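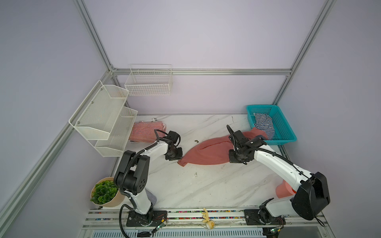
Part-Time Mending & Alterations Help Wanted - Terside Clothing Exchange

Start: October. 7 shifts a month to begin with, could be more by winter
Where: 109 Mirken Street, upstairs. Entrance is on the side, next to the bike rack
Reports to: Piyumi Dewan

We need another pair of hands on the mending bench. Soon please. Donations went up over the summer and the repair shelf is now two shelves and a hallway.

What we do: people bring in clothes they don't wear, we sort, fix what can be fixed, and put it back out on the racks at low prices. Last year 1,491 pieces went through repair. Most of it small stuff. Buttons, hems, zippers, split seams, coat linings. Some of it is harder and gets passed to Benítez Tailoring down the block, so you won't be asked to rebuild a wedding dress.

The job

- Hand and machine sewing, mostly everyday clothes
- Checking incoming bags for stains, missing buttons, moth holes
- Writing the repair tag (size, problem, what you did). Legible!
- Steaming and folding finished pieces
- Saturday-type crowds can happen any day when it rains, so now and then you'd help at the counter
- Once a month, sit in on the beginner mending class and help people thread their machines

You

- Can put in a zipper without looking it up
- OK on a domestic machine. We also have one old industrial straight stitch, we'll teach you that one, it is fast and a bit rude
- Knits don't scare you
- Can lift a full donation bag up a flight of stairs (no elevator, sorry)
- Can say no to a garment. Some things are rags and thats fine
- 18 or over

Nice to have: darning, visible mending, Spanish, any experience with leather or down jackets. No certificate needed. Retired sewers, students, people coming back to work, all welcome.

Hours and pay

Shifts are 10 a.m. to 2 p.m. or 2 p.m. to 6 p.m., pick which suits you and we try to stick to it. Paid hourly, rate is on the form at the front desk and we're happy to tell you by phone. Paid training for your first two shifts. Staff discount on everything on the racks, plus first look at the fabric remnants box when Woden Upholstery drops one off.

How to apply

Drop by with one thing you've mended. Anything. A sock is good. Leave it with your name and number pinned on and Piyumi will call, and you get it back either way. Or call extension 519 and leave a message with the best time to reach you. Resume optional, short note prefered.

Trial shift is paid. Bring your own thimble if your picky about thimbles, and your reading glasses, the light by the back bench is not great after 4 p.m.

Open until filled. Please don't email photos, the inbox is full again.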